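How to wash a long-pile plush toy without wrecking the fur

Updated Jul 15, 2025

Quick one, as I keep getting asked. Works for curly, shaggy, fluffy things. Not for anything with a battery box or a music thing inside — sponge those only.

You need: a washing-up bowl or the bath, mild wool wash (I use Favik, any will do), an old pillowcase, two towels, a wide-toothed comb or a pet slicker brush.

First, check the seams. Armpits and the tops of the legs go first. Sew up any gap before it gets wet or the stuffing comes out in lumps and you'll never get it back in.

Then give it a dry brush. Short strokes, tips of the fur first, work down to the backing. Hold the limb at the base so you're not tugging on the stitching. Don't skip the creases where the arms and legs meet the body, muck sits in there.

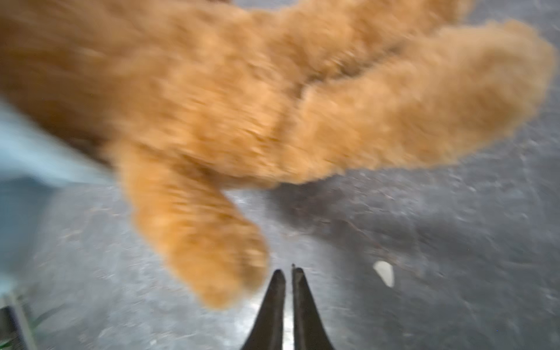

Ginger long pile, with darker shadows in the creases.

Now the wash. Cool water, one capful. Push the toy under and squeeze, don't rub. Rubbing mats the curls. Leave it 5 minutes, squeeze again, tip the water out. Rinse till it runs clear — can take a few goes with a big one.

Machine instead? Check the label. If it's allowed, tie it in the pillowcase, cold wool cycle, lowest spin. My old Westov does this fine.

Drying is the slow bit. Roll it in a towel and lean on it. Swap to teh second towel, same again. Then lay it flat on an airer, somewhere with a draught, and turn it morning and night. Two days in summer, a lot longer in November. No radiator, no tumble dryer, the fibres frizz and they stay frizzed.

While its still a bit damp, comb it through once. Let it dry right out, then fluff with your fingers. Squeeze the thickest part before you put it away. If the middle feels cold it's not done, back on the airer.

Stubborn flat patches: damp flannel, press, comb up, leave alone.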